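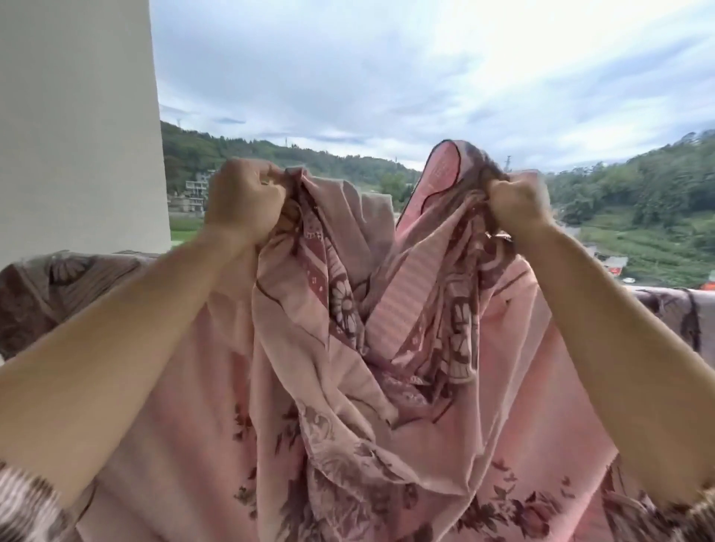
Your README explains the folding model at length and never says how to stop the left gripper from eating pillowcases, wrote Solument under the last release. Fair. The model section has been cut to a paragraph and the rest of this file is about keeping the cell running.

Rosard bedding cell: setup and upkeep notes, with data card

What this is

Rosard is a two-arm cell that picks up a bed sheet, finds two corners, spreads the sheet and folds it on a table. It lives at our Utbridge site. On a good morning it folds like a tired hotel worker. On a bad one it makes a rope.

The repository holds the calibration scripts, the maintenance notes and the Peixoto set, which is 1,612 clips of people handling bedding by hand. The grasp model was trained on Peixoto and then tuned on the cell's own logs. If you only want the clips, skip to the data card and leave the grease to us.

Starting up

Turn on the air before the arm controllers. If you do it the other way around, both grippers report a fault that the screen describes as "unknown," and clearing it takes a full restart.

Let the arms go home on their own. Do not help them.

Run check_table first, then check_cameras. The table check wants a bare table. A coffee cup has passed it before, and the cup was later folded into a fitted sheet with real care.

Camera calibration holds for a shift unless someone leans on the post. Run it again after lunch anyway.

Gripper pads

The pads are the part that wears out. New ones grab well, worn ones let the hem slide, and in between there is a long stretch when the cell drops every third sheet and everybody blames the model. Look at the pads before you open an issue.

Change them every 8 shifts, both arms together. Mixing an old pad with a new one makes the sheet twist during the spread, and the corner finder will then pick a fold and call it a corner.

To change a pad: park the arm, shut off the air, wait for the gauge to drop to zero, take out the two screws on the outside of the finger. The old pad slides toward you. Wipe the seat with a dry cloth (no solvent, it softens the glue strip) and push the new one in until it clicks. The right arm clicks quietly. Tug it to be sure.

Lint

Lint gets into the finger slides, the fan filters and the keyboard. Vacuum the slides at the end of every shift with the soft brush. If a gripper closes slowly on one side, it is lint. If it closes slowly on both sides, it is air pressure. If it will not open, and it is holding a pillowcase, see below.

The pillowcase problem

The left gripper was set up for sheet hems. A pillowcase is short enough to get pulled past the fingertips and into the slide. Set small_item to true in the cell config, which cuts the closing speed and stops the regrasp. If one is already in there, shut off the air and work it out by hand toward the wrist. Pulling it toward yourself is the natural thing to do and will cost you a pad.

Data card: Peixoto

Content: sheets, blankets and covers being lifted, spread, hung and folded, seen from the head of the person doing it. Indoors and out. Some of it is on balconies, with a floral sheet bunched in both fists, more bedding over the railing and green hills behind. The cell has never seen a hill and did not seem to mind.

Labels: grasp start, grasp end, left or right hand, and a corner tag where a corner can be told apart from a fold. Where it can't, the tag is "unsure." Please leave the unsure ones in. Filtering them out made the model very confident and much worse.

Splits: train, validation and test, with no household in more than one of them.

Known trouble: 8 clips have left and right labels swapped. They are listed in swapped.txt and will be fixed in version 3. Busy prints are harder than plain cloth, especially where a patterned border is twisted into the folds. Printed lines get read as hems.

Not suitable for: estimating force, judging whether anything is clean, or teaching fitted sheets. We tried that last one in October and the logs are in the folder called no.

Reporting problems

Attach the cell log, the config file and a photo of the pads. Issues without the pad photo get a reply asking for the pad photo.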